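Progress report to the Grukia Fund, second period
Project: Halau, recording and teaching of old wedding songs
December 20, 2021

Dear colleagues,

With this letter I report what we have done with your grant after September. The work goes well in the singing part and more slowly in the publishing part.

We have now recorded 88 songs, and 20 of them are arranged for small ensemble: two violins, hand drum and voice. The singers asked to hear each take before we keep it. This costs us time, but I think the result is better. 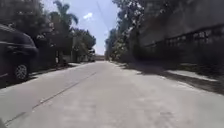
The teaching group meets at the Rornton hall and has nine regular pupils. Two older pupils can already lead the refrain without the teacher. We still miss a good drummer for the slow songs, and I have written to the music school about this.

The album has the working title Khondokar. The mixing of the first half is finished. For the second half we must record the voice again in four songs, as the tuning of the violins was changed in the meantime. 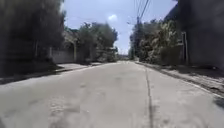

On the money side, we spent less on travel than planned and more on studio hours. I ask your permission to move the remaining travel sum to mastering. The table of costs is sent separately.

The song booklet is late. The texts are typed, but the translations of the oldest verses need one more reader.

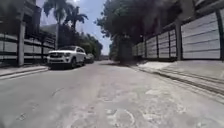
Halau Song and Recording Team

In the next period we will finish the voice recordings, send you the first master and fix the place for the spring concert. Please tell me if you wish to receive the unmixed files too.

With kind regards,
Sandamali Jayasinghe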